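Thursday, afternoon, bench notes

Second day of teleop on the board task. Sigrún Ingvarsson wants 300 demos by the end of the month and I've said I'll believe it when I see the reject pile. We have 19 I would keep. The Mircombe writeup claims a new operator gets fluent in an hour. Fluent at what? I can wave both arms around nicely. Getting two fingers onto the edge of a circuit board lying flat is another matter, and half my attempts are me hunting for the angle.
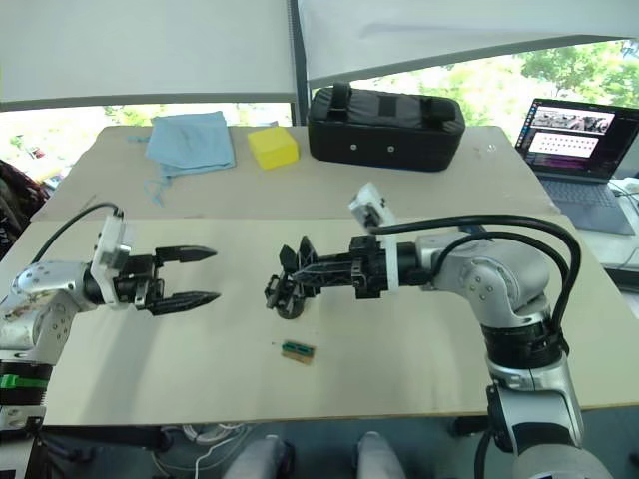
The wrist views are what I'd trust least. From the seat I judge depth with my own eyes, then the policy is supposed to learn the same move from cameras that never had my view. If I'm using information it doesn't get, more demos won't fix that. Tried a few going by the laptop only. Slower and uglier, probably better data. Sigrún disagrees, says slow demos teach hesitation. Fair, but she hasn't shown me numbers either.

Also not convinced by mixed grippers, left and right. Episodes before and after a swap should not share a folder. Right now they do (Lovorik_a, all of it). Splitting it tonight.
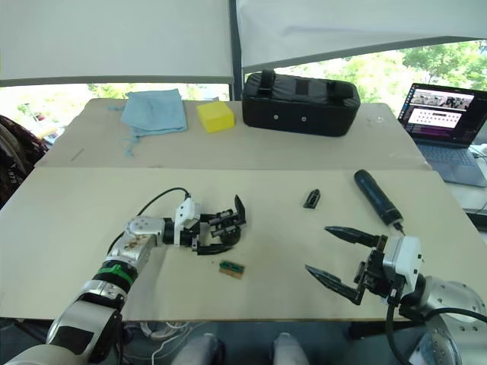 Photo: bench log, Werulia teleop

Longer version of the task adds the small black part and the screwdriver. I'd hold off. With the board alone I can say what a failure was. With three items and two arms I'll be arguing with myself over every replay.

Episode 23: marked good yesterday, watched again, left hand drifts the whole way through. Out. Makes me wonder about the 524 from Pîrvu that we're meant to pretrain on. Who watched those?

To do: split folder, relabel grippers, ten laptop-only runs before lunch tomorrow, ask Sigrún for the reject rule in writing.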